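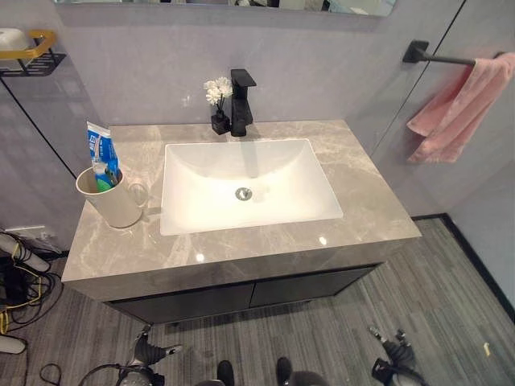

Kartini Mandagi wrote in to say her basin takes ten minutes to empty, she's poured three bottles of the shop stuff down it and it's no better, and should she just ring a plumber. No. Don't ring anyone yet. Put the bottles away too.

Slow bathroom basin is nearly always hair and soap in the first bit of pipe, or in the trap underneath. Both are easy. Half an hour, bit messy.

What you need

Bucket or washing up bowl, has to fit under the trap so measure first. Old towel. Rubber gloves. Torch. Old toothbrush. Plastic hair snake, the long thin one with barbs up the sides, pence each if you get a pack. I've got the Vestton ones, fine, they snap eventually. Sink plunger (small cup, not the toilet one please). Washing up liquid, kettle.

If you've already used a chemical cleaner, like Kartini has, stop and read the bottle. Flush with lots of cold water if it's draining at all. Goggles and gloves on for everything after. Don't plunge a basin with drain cleaner standing in it, it'll come back at your face. And never put a second product in on top of the first, some of them give off nasty gas together. If it's full and not moving at all, leave the thing alone and that IS when you ring someone. Tell them what's in there.

Step 1. Get the plug out

Depends on type. Loose plug on a chain, lift it out, done. Push-down click type, open it then unscrew the top anticlockwise, grip with a rubber glove if it's slippy. Pop-up worked by a rod behind the tap: some lift straight out, some are hooked on a lever underneath and you have to undo a nut at the back of the waste pipe first. Take a photo before you undo it. I didn't, first time, and spent an evening lying on the bathroom floor with a rod in each hand.

Clean the plug while it's out. The underside will be grim. Toothbrush.

Step 2. Snake it

Push the snake down slow, as far as it goes. Twist. Pull up slow. Wipe it on kitchen roll, into the bin, not back down. Do it again. Keep going untill it comes up clean, five or six goes on ours.

Run the tap. Better? Skip to step 5. No? Carry on.

Step 3. Plunge it

Block the overflow first. Wet flannel stuffed in the hole, hold it there hard. Not every basin has one, have a feel under the front rim and up the back. If you don't block it you're only pushing air round in a circle and nothing happens.

Couple of inches of water in the basin. Plunger over the hole, twenty short pushes, last one pull off sharp. Repeat twice. Any more than that and it's the trap.

Step 4. Take the trap off

Empty the cupboard, towel down, bucket under. Don't run the tap from now on!! Write it on a bit of tape and stick it over the tap if there's other people in the house.

Plastic traps undo by hand, big nuts, anticlockwise looking up from below. Stiff one, wrap a cloth round and use grips, gently. Old metal ones can be seized solid, don't go mad, if the whole pipe starts turning then stop.

Bottle trap: the bottom cup unscrews, that's all you need. U-bend: two nuts, whole bend comes away. Either way a pint or so of black water lands in the bucket. It stinks. Open the window.

Tip it out, scrub inside with the toothbrush, look up the pipe with the torch and look along the one going into the wall as well. Snake that one too if it looks furry. DO NOT rinse the trap in the same basin. Everyone does it once. Empty the bucket down the toilet, not the basin, same reason.

Check the rubber washers. Flat and cracked, get new ones, take the old one to the shop to match. Omstead do a mixed bag that had ours in. Washers back in the same way round they came out, taper first into the joint usually.

Back on, hand tight plus a tiny bit. Dry everything with kitchen roll, put a fresh dry sheet under the joints, fill the basin, let it go all at once. Look for spots on the paper. Drip = undo it, reseat the washer, try again. Cranking it tighter only splits the nut.

Step 5. Flush

Squirt of washing up liquid, then hot water from the kettle, but let it stand ten minutes first. Boiling water can soften plastic pipe and crack a ceramic basin. Then run the hot tap a couple of minutes.

Leave the kitchen roll under there overnight and check in the morning before you put all your stuff back.

Bicarb and vinegar

People always ask. Fizzes nicely, smells fresher after, won't shift hair. Do it once a month if you like it.

Still slow?

Check the bath and shower. If they're slow aswell, or the toilet gurgles when the basin empties, the blockage is further down and it's a rods job. Outside drain backing up, ring someone. We paid 100 for that last November and it was worth it.

Keeping it clear

Hair catcher in the plughole, empty it when you notice it. Snake every couple of months. Shaving foam is worse than hair, rinse it well with hot. No cotton buds, no floss.

Kitchen sinks are different, that's grease, doing a separate page when I get a minute.

Last updated: January 2019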